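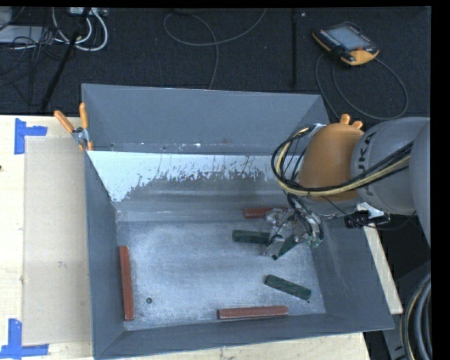 Home News Campaigns Advice Contact

We use cookies to see how people use this site. By carrying on you agree to this. Manage cookies

Last updated: 5/17/23

PRESS RELEASE

Tenants' group questions "community play" claims in Undville regeneration plan

The Undville Tenants' Forum has today published its response to the revised plans for the Hondska estate, and is asking the developer, Tekavska, to show its working before the council is invited to sign anything.

The plans promise 144 new homes, a "play-led public realm" and what the brochure calls "a neighbourhood that brings generations together". The Forum has read all of it, including the appendices, and cannot find out who will look after the play areas, what they will cost residents, or when a child might first be allowed to use one.

"We are not against swings," said Eleri Morgan, who chairs the Forum. "We would like to know who mends them. We asked that in writing and were sent a drawing of a family with a kite."

What the plan says

The revised application replaces the present playground on Hondska Row with four smaller spaces spread between the new blocks. Tekavska describes this as an increase in provision. By the Forum's reading of the site plan, one of the four is a paved strip beside the bin stores and another is a planted bank marked "informal play opportunity". The Forum has walked the bank. It is steep, it faces a car park wall, and in its present state it is mostly brambles.

The existing playground would close at the start of the works. The phasing table puts the first of the new spaces in the final phase, and gives no date for that phase. A child starting primary school in Undville this year could finish there before anything opens. Tekavska's summary leaflet, delivered to homes on the estate, does not mention the phasing at all.

The consultation

Tekavska says the plans have "strong local backing" and that 81 per cent of those who replied were in favour. The Forum has asked how many people replied. The answer, given in a footnote to the planning statement, is that responses were "collected at a range of touchpoints", and no total is supplied.

The Forum has also looked at the questions. Residents were asked whether they would like "safe, green and welcoming places for children to play". They were not asked whether they would swap the playground they have for the ones on the drawing. It would be a strange person who ticked "no" to the first question, and the Forum does not accept that ticking "yes" counts as support for a planning application.

Only one drop-in session was held, on a weekday afternoon in August, when a good many families were away. The display boards were taken down early. Several residents who came straight from work found the hall locked.

The cost to residents

The question the Forum has found hardest to get answered is about money. Under the draft management agreement, the new spaces would not be adopted by the council. They would pass to a private firm, Wannasri, which would recover its costs through the service charge.

There is no cap on that charge in the draft. Clause 13 allows it to be reviewed "from time to time as reasonably required", and leaves Wannasri to decide what is reasonable. Social tenants would pay the same share as owners. The playground on Hondska Row is looked after by the council, and nobody on the estate gets a separate bill for it.

"People keep telling us this is standard," said Morgan. "It may well be. A lot of things are standard and still a bad deal for the person paying."

Claims about wellbeing

The brochure also says that the new design will "boost wellbeing and school readiness". The Forum asked for the evidence and was referred to a document called the Play Value Framework. This was written by Tekavska. It awards points to each space for features such as "sightlines" and "sensory texture", and the new spaces do very well in it. The old playground was not scored.

The Forum accepts that the old playground needs work. The surface has lifted near the gate, the bench has lost a slat and the slide is too hot to use in a warm spell. Residents have been reporting these faults for years. The Forum would sooner see them put right than have them used as a reason for shutting the place.

What the Forum is asking for

Before the application goes any further, the Forum wants Tekavska to publish the full consultation results, with the number of people who replied and the wording of every question. It wants a dated programme that keeps the Hondska Row playground open until a replacement of at least the same size is in use. It also wants a written limit on the service charge – one that a tenant can read and understand without a solicitor.

The Forum has asked the council to delay its decision until these have been supplied. The council has said it will "take all views into account", a sentence the Forum has heard before.

A copy of the full response can be had from the Forum on request, in large print if needed. Residents who want to object or comment in their own words should write to the council's planning office and quote the Hondska estate application.

Notes to editors

The Undville Tenants' Forum is an independent group of council and housing association tenants. It takes no money from developers or from any political party.

Eleri Morgan is available for interview.

Sign up to our newsletter

Back to top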